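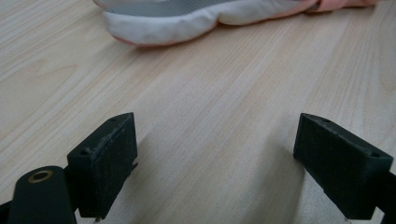 Zudel Hard Wax Oil for Tables, my review after one year

I bought this oil in March of last year for my dining table, and I promised to some readers that I will write about it only when I have used it long enough. Now it is June 3, 2021, so I think it is enough time. First reviews are often written the same evening when the can is opened, and everything looks beautiful on the same evening.

The table is ash, 1720 mm long, and it came from a small workshop with no finish at all. I wanted to keep the wood pale. My earlier table, which was also ash, was finished with a normal linseed oil and it became yellow like honey in two winters. My wife liked it, I did not. So I was looking for something which protects the wood but does not change the color much, and does not shine.

I asked in two paint stores. In the first one the man wanted to sell me a polyurethane varnish from Pearce, and I must say it is a good varnish, I have it on the stairs. But when a varnish gets a deep scratch you have to sand the whole top. In the second store Siham Belkadi, who has sold me paint for years, told me to take the Zudel in the version called Natural. It has a little bit of white pigment in it. She warned me to stir it very well, and she was right, the pigment sits on the bottom like cream.

Preparation

The instructions on the can are short and in my opinion too short. They say to sand "fine" and that is all. I sanded with 120 grit and then with 180. On a test board I also tried 240, but the oil did not go in so well and the board stayed a little sticky. I wiped the top with a damp cloth one time between the two sandings to raise the grain, let it dry over night, and then vacuumed. Please do not use steel wool on ash, the small pieces stay in the pores and later you have gray dots.

Putting it on

I used a white pad, not a brush. You need very little oil. The one liter can looked small to me in the store and I almost bought two, but after two coats on the table, a bench and one shelf I still have more than half. Put a thin coat, wait 15 minutes, then wipe off everything that stays on the surface. On my first coat I waited too long at one end because of a phone call, and there it became patchy. I could repair it with some fresh oil and a lot of rubbing — not a pleasant half hour.

Between the coats the can says 12 hours. I waited 48 and I recommend the same if your room is cool. The smell is strong on the first day and weak after that. After one week I could not notice it anymore. The wet rags must be laid flat outside or put in water, they can start a fire by themselves. This is written on the can only in very small letters, and I think it should be on the front.

One year of use

We are four people and we eat at this table every day. Water glasses leave no rings if you wipe them in the same evening. Red wine left a light shadow one time, after it stayed over night, and it went away with a wet sponge and a drop of fresh oil. Coffee is no problem. Turmeric is a problem, there is a small yellow place near my chair, and I have accepted it.

The color is what I am most happy with. It stayed light and matte. In the place where the sun comes in after lunch, it is perhaps a little warmer than under the fruit bowl, but you must look for it. The touch is dry and smooth, you feel the wood and not a plastic film.

What I did not like is the heat resistance. The can promises it is good for hot dishes, but a teapot made a white ring in the first month. It became weaker after a new thin coat, but I can still find it when the light comes from the side. Use a mat.

Compared with Kalska

My neighbor Wojciech Kaczorowski has a similar table and he used the Kalska oil, which costs less. We put a test board from each of us side by side. His is more yellow and a little more glossy, but his water resistance looks to me the same. If you have oak or walnut, I would save the money and take Kalska. For pale woods — ash, maple, birch — the difference in color is worth the price.

Maintenance

I clean it with warm water and a little bit of neutral soap. In December I gave one very thin coat only on the middle part, where the plates move the most, and there is no visible border between the new and the old. With a varnish I could not do this.

My rating is four stars of five. I take one star away for the short instructions and for the teapot. The next one I will finish with it is the desk of my daughter, as soon as she agrees to empty it.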